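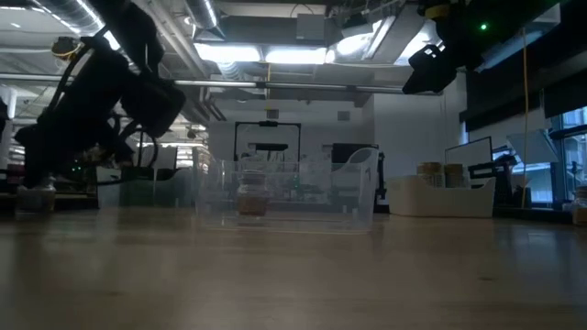

Clear plastic bin on the table, handle cutout at the right-hand end

Sasden Allotments and Gardens Forum > Kitchen and Storage > Keeping seed potatoes and onions over winter

marrowfat_moll
Tuesday, May 5, 2020
Hello all, and I hope everyone is keeping well and getting out on the plot when they can. I've been meaning to write this up for weeks, ever since I cleared the last of the onions out of the spare room and had to throw away far more than I'd have liked. I'd strung half of them the way my mother did, and the other half went into clear plastic bins with lids on, because I'd bought the bins for jumpers and never used them. By February the binned ones had gone soft and were sprouting like mad, and the smell when I took the lid off would have felled a horse. The strung ones were lovely right to the end! So my question is whether anyone gets on well with plastic for onions and potatoes, or whether I should give the bins back to the jumpers and be done with it.

plodow_pete
Lids off, Moll, that's your trouble. Onions want air moving round them and a shut lid keeps all the damp in. I've used open plastic for years with a sheet of newspaper in the bottom, changed once a month, and I lose a handful at most. I'm up on the hill at Plodow though, and my shed has a draught you could fly a kite in, so bear that in mind.

tatties_and_neeps
I'm going to disagree with Pete a little, lid or no lid. See-through anything is wrong for potatoes. They go green in the light and then you can't eat them, and seed potatoes aside (those you do want in the light once they're chitting) I'd never put them in something clear. Paper sacks, folded over at the top, somewhere cool. I had 40 pounds of Danko last year, all in paper, and we were still having them with the Sunday roast at Easter.

marrowfat_moll
Thank you both. Is Danko the red one? I've seen it on the list at Pleltusley but it was always sold out by the time I'd found my glasses.

tatties_and_neeps
Pinky red, yes, with a yellow inside. Very good mashed, a bit prone to falling apart if you boil it hard. Ring them early, they only get a small delivery.

plodow_pete
I did say onions, to be fair! For potatoes I throw an old blanket over the bin and it's as dark as a cellar. Same bins, no green. I can't see the sense in buying sacks every year when you've a perfectly good tub sitting there.

wet_wellies
A blanket on a bin is a lid by another name, Pete, and I say that with great affection. I tried just that and had mice in the blanket by Christmas. Mind you, they never got into the bin itself - they'd chewed straight through my paper sacks the winter before. So I'm afraid I've fallen out with both methods and now I use slatted wooden trays on a high shelf. It cost me 6 pounds for the lot from a greengrocer who was closing down.

plodow_pete
Wool blanket or one of those fleecy ones? Mine's wool and it does breathe.

wet_wellies
Fleecy. I'll grant you that one.

marrowfat_moll
You've all been so kind. I think I'll string every onion this year, try half the potatoes in sacks and half under a wool blanket, and see what the mice make of it. My neighbour has offered me some trays too, so there may be a third lot. I still have the bins, if anybody near Sasden would like a couple for jumpers.

tatties_and_neeps
I'd have one off you for my fleece and netting, if they're going. I can leave a few Danko at your gate in return.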